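Wusell Youth Rugby Program
Progress report to the Nanetti Fund, second reporting period
Date of report: 3/2/25

1. Status

The program is on schedule for coaching delivery and behind schedule for referee training. Spending is within budget on all lines except travel. No change to the end date is requested.

2. Coaching delivery

Sessions ran at eight sites during the period, as set out in the grant agreement. Total attendance was 3106 player sessions, counted from the sign-in sheets and checked against the online register. Where the two sources disagreed, the lower number was used.

The under-14 groups have moved from touch to full contact. Tackle height is coached at or below the waist in all drills. Scrum work is limited to three-player units until each front-row player has passed the posture check in the coaching manual. The under-16 groups now train with contested lineouts, without lifting.

Attendance at the Farnalska site fell in the second half of the period. The pitch drains poorly and was closed by the site owner on several evenings. Sessions were moved to the school gym, where space allows only passing and footwork drills. We have asked for a fixed evening on the artificial pitch and are waiting for a reply.

3. Referee training

The target was 13 new referees at entry level. Eight have finished the course and are cleared to take under-12 and under-14 matches. The other five have passed the law exam but still need an assessed match. Assessors were in short supply because the regional league had first call on them. Dates have now been agreed with the league – all five assessments should be complete before the June tournament.

4. School partnership

The Abubakar School continues to provide its hall and changing rooms at no charge. Under the partnership plan, players stay for one hour of supervised study or an arts club before training. Uptake of the study hour is steady. The arts club is smaller and draws mostly from the under-12 group.

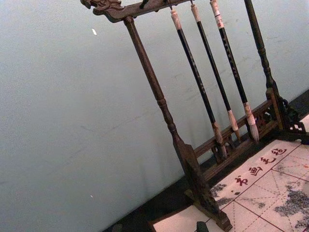

Photo: Wusell Youth Rugby Program

Teachers report that late homework among the players who attend has gone down. This is based on their own records and has not been compared with other students, so we do not present it as a result of the program. A simple comparison is planned for the next period if the school agrees to share grouped data.

5. Injuries and welfare

All coaches hold a current first aid certificate. Four suspected concussions were recorded, three in matches and one in training. Each player was removed at once and followed the graduated return plan. One had not yet been cleared to play at the close of the period. The incident form has been changed to record the type of tackle and the playing surface, which the earlier version left out.

6. Budget

Just over 60 percent of the grant has been spent. Travel is above plan due to the extra away matches added in place of canceled home matches. We propose to cover the difference from the equipment line, where tackle bags were bought at a lower price than budgeted. The transfer is below the limit that needs written approval – it is reported here for information.

7. Next period

Complete the five referee assessments.
Confirm pitch access for the Farnalska groups.
Run the June tournament for the under-12 and under-14 groups, with matches on half-size pitches.
Replace worn post pads at two sites.
Submit the final equipment list with serial numbers.

Attendance tables by site and the updated incident form are attached as Annex A and Annex B.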